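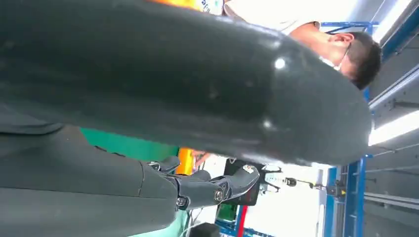
The first thing I learned about building a robot in a shared workshop is that you will spend your whole first evening looking for one screw. The second is that everybody who walks past has an opinion about your cables, and most of them are right.

I came to this from woodworking, so forgive me if I still measure everything twice and swear at connectors. My membership at the Norninport workshop started with a bookcase. Then one Saturday I wandered over to the robot bay to borrow a clamp, stayed four hours, and went home without the clamp. That was a year and a half ago, and the bookcase is still in pieces in my garage (my family has stopped asking).

The project is called Stistinell, and please don't ask me how to pronounce it, because there are two camps and they don't speak to each other after nine at night. It's a two-armed machine with jointed hands. The job we gave it sounds like something a toddler could do: pick up a plastic bottle, turn it the right way, and put it down on a sheet of packing plastic so it can be wrapped. Toddlers, I now believe, are a wildly underrated piece of engineering!

The hands are where all my time goes. Each finger has its own little links and screws, and every one of those screws has a mood. Too tight and the finger drags, too loose and you get a wobble at the tip that makes the whole grip go mushy. I keep a notebook for this. There are 204 entries in it so far, and a good half of them say something like "index finger, backed off a quarter turn, better?" with that question mark doing a lot of work. Some night I'll go through it and find the pattern. So far the pattern is that I should write down which hand I meant.

We kept the parts bill to $1,592 for the share that came out of members' pockets, and that number has a story in every digit. The arms came through a workshop grant, so they don't count toward it. What does count is the wire, brackets, connectors, bench mats, more connectors, a power supply I hooked up backward, and the power supply I bought the next morning. If you're planning something like this at home, put a line in your budget for your own stupidity. Mine came to $140 and I'd call that cheap.

Then there's the practice. You can write all the code you like, but a lot of what the robot does comes from somebody steering it through the motion over and over, and then from us sitting down to see which tries are worth keeping. As of July 2023 we have 1,189 good runs saved. The bad ones I don't keep a tally of, for my health. A run can go bad because the hand comes in a hair too low, or the bottle rolls, or the plastic sticks to a fingertip and comes along for the ride like a wet shower curtain.

Oh, the plastic. I had no idea how much I could come to resent a sheet of plastic. A bottle keeps its shape, so once you know where it is, you know where all of it is. The sheet has a new set of wrinkles each time you lay it down, and those wrinkles move when anything touches them. We tried taping the corners, which worked great until we needed to fold it. We tried a heavier sheet and the folds sprang back open. These days one of us just sets up the bottles and the sheet by hand between runs, and we've gotten pretty quick at it.
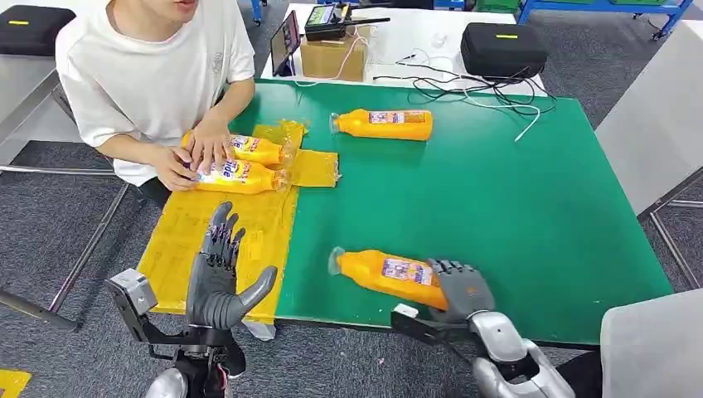 Do you need two arms to build something like this at home?

One arm is plenty for a first build. You can learn grasping, wiring and safe stopping with a single arm bolted to a sturdy bench, and you'll spend half the money and a lot less than half the time. Add the second one when you have a task that truly needs something held still while something else moves.

I wish I'd heard that sooner, by the way. We started with both arms going, and for the first 3 months they mostly got in each other's way. There was a week when the left hand kept drifting into the right hand's space at the worst possible moment, and I sat there with my thumb over the stop button like I was on a game show.

The fix was boring. We drew a line down the middle of the work area in the software and told each arm to stay on its own side unless the job called for a handoff. It took one evening to write and it would have saved us a spring.

People from a workshop over in Davis came by to compare notes, and they run their setup much slower than ours. I was a bit smug about that for an hour or so. Then they told me how seldom they replace a finger link, and I went home and turned our speed down. I haven't turned it back up.

Next on my list is the cable run down the left forearm, which needs a proper sleeve and a little more slack at the wrist. I've got the sleeve already. It's in my garage, somewhere under the bookcase.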